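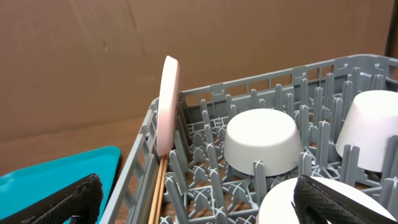
图 4-1 灰色塑料碗碟架,底部为网格,架内有成排立齿

## 4 第一次洗唱片

终于到这一章了!前三章都在拆箱、认零件、装滚轮,很多人装到一半就忍不住想找张唱片下水试试,完全理解。不过请先确认第 3 章末尾的空转检查已经做过:槽里不加水,用随机附带的透明试盘转满三圈,没有刮擦声,试盘也不左右晃。做过了就接着往下看,没做过的翻回去花两分钟做完。

本章以 12 寸黑胶为例,从配液一直讲到装回内袋。7 寸和 10 寸的滚轮位置不同,见 4.7。

### 4.1 要准备的东西

随 Bokine 手摇清洗槽一起到的:

- 清洗槽一只(毛刷已装好)
- Blöndal 滚轮一对,带三档卡位
- 标签护盖一副,左右各一片,内圈有胶垫
- Skekgate 浓缩清洗液一瓶,瓶盖就是量杯
- Ustitska 无绒布两块,一块白边,一块蓝边
- 漏斗和滤纸
- 放液软管

需要自己找的:

- 蒸馏水或去离子水,超市里卖给蒸汽熨斗用的那种就行
- 一条旧浴巾,铺在槽下面
- 能让唱片竖着晾的架子,齿距要能卡住唱片边缘,又不碰到音槽
- 新的防静电内袋,有几张洗几张,别到时候才发现不够
- 一张普通的、不心疼的唱片

最后一项请认真对待。第一张绝对别拿最宝贝的那张来练手!二手店门口纸箱里随便翻一张,圣诞歌、交响乐串烧、不知道谁家的手风琴合集,都很好。我们办公室里第一张下水的是一张划得不成样子的波尔卡舞曲,现在大家居然都会哼了。

> **注意** 虫胶唱片(俗称 78 转)不能用本机配套的清洗液。Skekgate 浓缩液含少量酒精,会侵蚀虫胶表面,损坏后无法修复。拿不准材质时先不要洗。

### 4.2 配清洗液

1. 把旧浴巾对折铺在台面上,清洗槽放在正中,放液口朝向自己。
2. 确认放液阀已经拧紧。手柄横着是关,竖着是开。
3. 往槽里倒入 900 毫升蒸馏水。水温以手摸着不凉不热为宜。
4. 用瓶盖量取一满盖浓缩液,沿着槽壁慢慢倒进去。
5. 拿干净的筷子在槽底轻轻划几下,混匀即可。别搅出泡沫。
6. 静置五分钟,让毛刷吸饱液体。

液面应该正好落在槽内壁的两道刻线之间。低于下刻线,最外圈几条音槽之外的地方就刷不到了;高于上刻线,转动时会漫到标签上。补水请一次补一点点,两道刻线离得很近,很容易加过头。

> **提示** 自来水行不行?我们被问过无数次。临时应急可以,洗完也能听,但水硬的地方干了以后会留下一层很淡的白印,放到安静段落时能听见细碎的沙沙声。既然都花时间洗了,还是买瓶蒸馏水吧。

> **注意** 不要自己加洗洁精、玻璃水或者更多的浓缩液。浓度翻倍并不会洗得更干净,只会更难漂净。

### 4.3 装标签护盖

标签纸怕水,而且老唱片的标签常常比唱片本身更脆弱。装护盖这一步值得慢慢来。

1. 洗手,擦干。
2. 用随便哪块干的软毛刷把唱片两面的浮灰扫掉,顺着音槽方向,从外往内。大颗粒的灰千万不要带进槽里。
3. 把带螺杆的那片护盖平放在桌上,胶垫朝上。
4. 手持唱片边缘,让中心孔对准螺杆,轻轻放下。
5. 盖上另一片护盖,胶垫朝下。
6. 顺时针拧紧旋钮,拧到感觉到阻力后再转四分之一圈。

到这里先停一下,提起唱片从侧面看看。两片护盖的边缘应当都盖过标签,四周宽窄一致。偏了就松开重来。螺杆和中心孔之间本来就有一点余量,第一次装偏很常见。

有些唱片的标签比标准尺寸大一圈,东欧老版里尤其多,护盖盖不严。遇到这种,请改用第 6 章的局部擦洗法,别冒险。

### 4.4 下槽、转动

最好玩的部分来了。

1. 双手各握一侧护盖的转轴,让唱片竖直对准两排毛刷之间的缝。
2. 慢慢往下放,直到转轴落进 Blöndal 滚轮的凹槽,左右都能听见“嗒”的一声。
3. 握住旋钮,顺时针匀速转十圈,大约三秒一圈。
4. 停住,反方向再转十圈。
5. 让唱片在液体里静置一分钟。
6. 重复第 3、4 步。

转动时的手感应该是均匀的、有点发涩,像在搅一碗不太稠的米糊。如果某个位置每圈都卡一下,多半是唱片有翘曲,放慢速度通常就能过去。如果越转越紧,立刻停下,提起来检查护盖有没有松脱、毛刷有没有倒伏到唱片底下。

特别脏的唱片(霉斑、指纹、上一任主人洒的不明饮料),可以把静置时间延长到三分钟,转动再加一轮。再往上加就没什么意义了。

> **警告** 唱片在槽内时不要松开标签护盖的旋钮。护盖一旦松开,液体会在几秒钟内渗进标签。

### 4.5 沥液和擦干

1. 把唱片竖直提起,悬在槽口上方停半分钟,让液体沿着边缘流回槽里。中途慢慢转动一两次。
2. 用白边的 Ustitska 布托住唱片下沿,吸掉挂着的水珠。
3. 把唱片移到铺好的浴巾上方,用白边布顺着音槽方向轻轻抹一圈,翻面,再抹一圈。
4. 换蓝边布,重复一遍。
5. 松开旋钮,取下护盖,用蓝边布的干燥一角吸掉护盖边缘留下的一圈水。
6. 竖着放到晾架上。

白边布吸第一遍,蓝边布吸第二遍,两块不要混用。洗到第五六张时白边布会湿透,拧干可以继续用一会儿,再湿就该换了。两块布都能机洗,不放柔顺剂,自然晾干。

关于晾多久:干燥的房间里十五分钟,梅雨天可能要一个小时以上。我们试过吹风机,冷风都不推荐,灰全给你吹上去了。开着的窗户边也一样。泡杯茶,把下一张要洗的挑出来,时间刚刚好。

> **提示** 晾的时候,相邻两张之间至少空一个齿位。唱片取出前对着灯斜着看一遍,音槽里如果还有一道道发亮的细线,说明里面还有水。

### 4.6 听一下!

请一定在洗完当天就放一遍,最好和洗之前对比着听。挑一首开头很安静的曲子,洗之前录一小段,洗之后再录一小段,差别往往大得吓人。本手册的主要测试者 Tove Briem 到目前为止已经用这只槽洗过 1,846 张唱片,她的记录本里反复出现同一句话:“原来这里有一把低音提琴。”

也得说清楚哪些问题洗不掉:

| 听到的声音 | 可能的原因 | 洗了有没有用 |
|---|---|---|
| 零散的噼啪声 | 灰尘、静电 | 有用,通常很明显 |
| 持续的沙沙声 | 旧清洗液残留、霉 | 有用,可能要洗两次 |
| 每圈一次的“咔” | 划痕 | 没用 |
| 高音发毛、发破 | 音槽磨损 | 没用 |
| 忽快忽慢 | 翘曲或中心孔偏心 | 没用 |

放的时候如果听到第一遍比洗之前还闷,先看看唱针。洗松了的脏东西会被针尖刮出来,攒成一小团灰絮。抬起唱臂,用唱针刷从后往前刷一下,再放一遍就好了。

### 4.7 换成 7 寸和 10 寸

1. 把槽里的唱片取出。槽里有液体也可以换,不用放掉。
2. 捏住滚轮支架两侧的卡扣,往上提出来。
3. 对准所需的卡位重新插入:上档 12 寸,中档 10 寸,下档 7 寸。
4. 左右两边必须在同一档。插好后从正面看一眼,滚轮应该一样高。
5. 7 寸大孔唱片需要另加随附的转接环,装在两片护盖之间。

左右装成不同档位的情况比想象中多得多,症状是唱片斜着转、一侧毛刷特别费力。碰到这两样,先查卡位。

### 4.8 什么时候换液

一槽清洗液连续洗二十张没有问题。脏唱片多的话,看到槽底有一层灰就该过滤了。

1. 把放液软管接到放液口,另一端放进洗净的瓶子,瓶口架上漏斗和滤纸。
2. 打开放液阀,慢慢放。滤纸大概撑不住全速的水流,阀门开一半就够。
3. 关阀,取下软管,用一点蒸馏水冲洗槽底,倒掉。
4. 过滤后的液体可以倒回去再用一次,补足到刻线之间。

过滤过一次的液体,第二轮洗完就倒掉,不要再留。存放也别超过一周,瓶身写上日期。

> **注意** 浓缩液易燃。请密封存放在阴凉处,远离明火和儿童。溅入眼睛时立即用大量清水冲洗,并尽快就医。

### 4.9 收工

槽倒空以后倒扣在浴巾上过夜,毛刷朝下。护盖的胶垫用湿布擦一遍,晾干再装袋;长期夹紧存放会让胶垫压出一道痕,所以两片要分开放。滚轮每洗满 100 张拆下来冲一次,轴上缠的纤维用镊子夹掉。毛刷是消耗件,毛尖分叉或者倒向一边时更换,方法见第 8 章。

洗完的唱片请装进新内袋。旧内袋里全是旧灰,装回去等于白洗!封套背面右下角可以贴一小片可移除标签,写上清洗日期,以后翻到就知道这张洗过没有。

---

本章修订:9/25/24。改动:4.2 的静置时间由三分钟改为五分钟;4.5 增加两块布的使用顺序;4.7 新增大孔唱片转接环。

下一章:5 除静电与日常刷尘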